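How a TV Documentary Gets Made

A documentary is a film or a TV show about real people and real events. The people in it are not acting. If someone tells a story about their first concert, it is a story from their own life.

Music documentaries tell you about a singer, a band, or a kind of music. Some last two hours. Others are short enough to watch before dinner. This page follows one of them, Grastunar, a film about a folk band from a small harbor town. It runs for 34 minutes and was made by a company called Kulton.

Who has the idea?

Most documentaries start with one person who wants to know more about something. For Grastunar that person was the director, Solveig Bakke. She heard one of the band's songs on the radio and wondered why the band had stopped playing.

The director decides what the film is about and how it will be told. Before filming, she writes a few pages that explain the plan. This is called a treatment. It says who will be interviewed, where the camera will go, and what the viewer should find out by the end.

A treatment can change. Solveig's first one was all about the band's singer. After she met the drummer, Ott Lepik, she changed it so that he tells most of the story.

Research

Next comes research, or finding things out. Researchers read old newspapers and letters. They call people on the phone. They ask families if there are any photos or home videos in the closet.

Old film and sound recordings are called archive material. The band had made a tape in Ott's kitchen when he was 15, and you can hear part of it in the film. The tape hisses, and a dog barks in the second song.

The film makers can't just use any song or photo they like. Somebody owns it, and the owner has to say yes. Often the owner must be paid too. Getting permission is called clearing the rights, and for a music film it can take longer than the filming does.

Interviews

An interview is a talk with a purpose. One person asks questions and the other answers. In many documentaries you never hear the questions, so the person answering has to use whole sentences. If the director asks, "Where did you learn the drums?" and Ott says, "At school," the viewer won't know what he means. He needs to say, "I learned the drums at school."

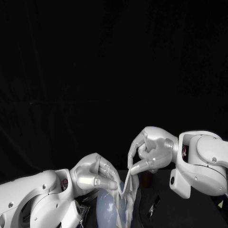
The crew also has to listen for noise. A refrigerator, a plane, or a squeaky chair can spoil a good answer. When that happens, the sound recordist asks everyone to stop, and the person says it again. Ott's interview took 4 hours, and only a small part of it is in the film.

People who are interviewed are allowed to say no to a question. Some stories are sad or private. A good director explains what the film is for and lets people take a break.

Editing

When filming is over, the editor has far more material than will fit. Editing means choosing the best parts and putting them in order. The editor of Grastunar used a program called Cullinix to sort the interviews by subject, so that everything anyone said about the band's last concert was in the same place.

The first version is called a rough cut. It is too long and has gaps in it. The director watches it and makes notes. Then the editor makes another version, and another. Grastunar had 11 versions before it was finished.

Order matters a lot. If you show a happy concert and then an empty hall, the viewer feels one thing. If you show the empty hall first, the viewer feels something else. The pictures are the same both times.

Sound and voice

Some documentaries have a narrator. That is a voice that explains things while you watch. Grastunar does not have one. The people in the film do all the talking, and the songs fill the spaces between.

At the end, a sound mixer makes sure the music is not louder than the voices. Captions are added for viewers who can't hear well or who want to read along.

Is everything in a documentary true?

It should be, but remember that somebody chose what to put in and what to leave out. Two directors could make two very different films about the same band. When you watch one, you can ask who is talking, and who you haven't heard from.

Words to know

Archive: old photos, films, and recordings that have been kept.
Crew: the people who work on a film but are usually not seen in it.
Rough cut: the first full version of a film.
Treatment: a written plan for a film.

Try it yourself

Ask a grown-up about the first song they loved. Record the answer if they say it's OK. Then pick the best minute and play it for someone else.

Page updated August 22, 2023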